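Robotic gear handling at Riviere

Robotic gear handling at Riviere refers to the use of two-armed robots for picking up, sorting and laying out loose machine parts at the Riviere gear shop. The equipment is supplied by Himusura and runs on software called Jando. It was introduced in July as a way to relieve bench workers of repetitive handling. Whether it has done so is disputed.

Background

Before the change, each bench worker sorted gears and plates by hand and checked them in the same pass. Management described the two tasks as separable. Workers had long treated them as one job, and critics of the project say this was never studied before the order was placed.

Method

Parts are laid on dark cloth and handled with padded fingers. Bevel gears, with their tapered teeth, have to be gripped from the sides.

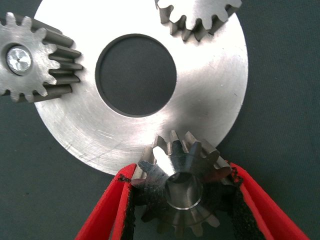 Colette Lebrun: I used to feel a bad tooth with my thumb before I saw it. Now I watch a screen and I'm supposed to catch the same fault by eye. They call that lighter work. My back agrees, but I don't think the inspection is as good, and it's still my initials on the sheet.

Himusura's position is that a sensor at each wrist makes up for the loss of touch. The company has published no comparison with hand inspection, and the shop has kept none of its own.

Both arms work over the same cloth, and the cables move with them. Keeping those cables clear of the parts has become a regular duty, though it appears in no job description.
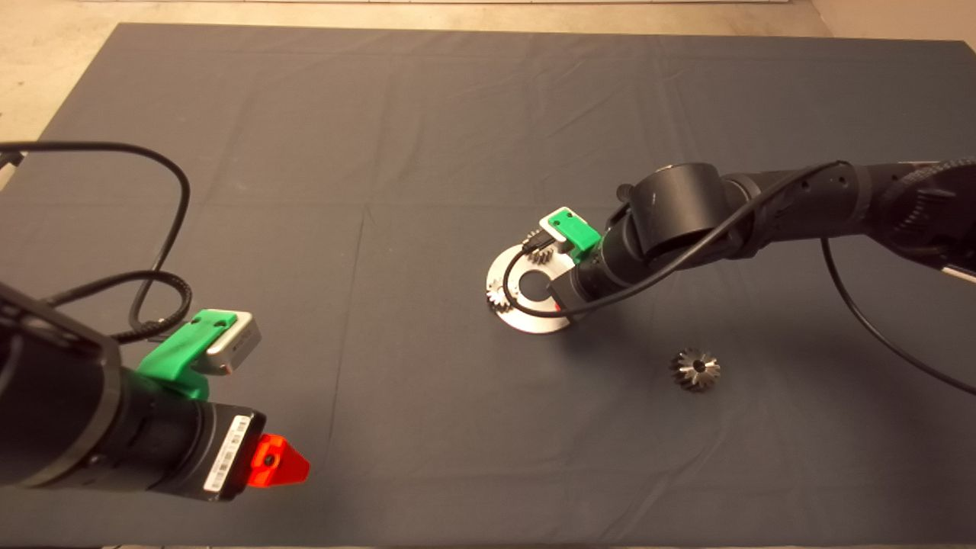 Effects on staff

Two bench posts were retitled "cell attendant" at the same pay. Training for the new title lasts 45 minutes, which Ajith D'Souza, writing in the staff newsletter Istidgate, called "long enough to learn where the stop button is." Attendants also lost the 10-minute break between batches, on the grounds that the robots do not need one.

Claims of time saved rest on the supplier's own figures, which leave out setup and the sorting of dropped parts.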